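Brulterden Sports Hall
Pre-tournament court inspection, with comments
Date of inspection: 31 May 2019
Inspected by: Nives Negri
Copy to: Gonzalo Lorente (facilities), Liên Hà (tournament desk)

1. Net posts upright and locked in floor sleeves
Courts 1 to 3: Pass.
Court 4: Fail. The left post leans toward the referee as if it had something to tell him. Locking collar to be replaced before anyone puts tension on the net.

2. Post padding
Pass, with reservations. Padding on Court 2 is held by tape. The tape is held by older tape. New straps, please.

3. Referee stands
Pass on 1, 2 and 4. The stand on Court 3 wobbles at the second step. Leonardo Sorrentino says it has always done that and he has only fallen off once. Marked Fail.

4. Net cables and antennas
Pass. No frayed ends. One antenna on Court 1 was in upside down and has been turned over. 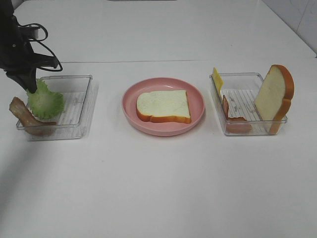
5. Floor surface
Pass after sweeping. There is a lifted seam behind the Court 2 end line, right where a jump server lands. It was on the May list last year too, in my handwriting. Tape it tonight, glue it properly after the weekend.

6. Clear space around courts
Fail. The ball carts live in the free zone of Court 4 and have apparently been granted residency. Move to the storage room.

7. Bleachers
Rated for 300. Rails tight, end caps present. Pass. Please keep the aisle clear this time — bags are not spectators.

8. Emergency exits
East door: Pass. West door opens if you lean on it with conviction. Fail until it opens for a child.

9. First aid
Ice packs: 24, all in date. Stretcher found behind the scoreboard. Return to its hook.

10. Lighting
Pass. One tube over Court 1 flickers, mostly on serve receive.

Result: not cleared for play. Recheck items 1, 3, 6 and 8 before warm-ups. Mathis Poulain has the key to the tool cage, or knows who does.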